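Jobs > Stadlow > Robot Operator, Bin Picking
Reading time: 2 min
Print | E-mail

Robot operator (demonstrations), part time

Wunderlich is hiring operators for its workshop in Stadlow. You will teach a robot arm to take parts out of a bin, either by guiding the arm by hand or by driving it from a handheld controller. Each pick is recorded, and the recordings are used to train the arm.

Our current set has 1,491 picks. We need a lot more, above all of parts that lie across each other or up against a wall of the bin.

The job is 5 mornings a week through October. A session is 49 minutes, followed by a break. You will be on your feet for most of it. No experience with robots is required – we train everyone in the first week. You should be patient, have steady hands, and be willing to repeat a pick that went badly.

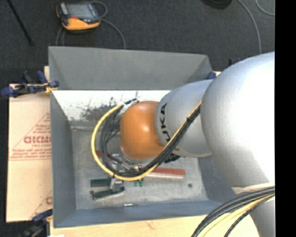

Between sessions you rearrange the parts, check that the clamps on the bin are tight, and write a short note on any pick you had to abandon. People who have worked in assembly, sewing or lab prep tend to settle in fast, but we look at all applications.

Send a short letter to Emese Tóth at the Stadlow office and tell us when you could start. A résumé is welcome – you can apply without one.

Print | E-mail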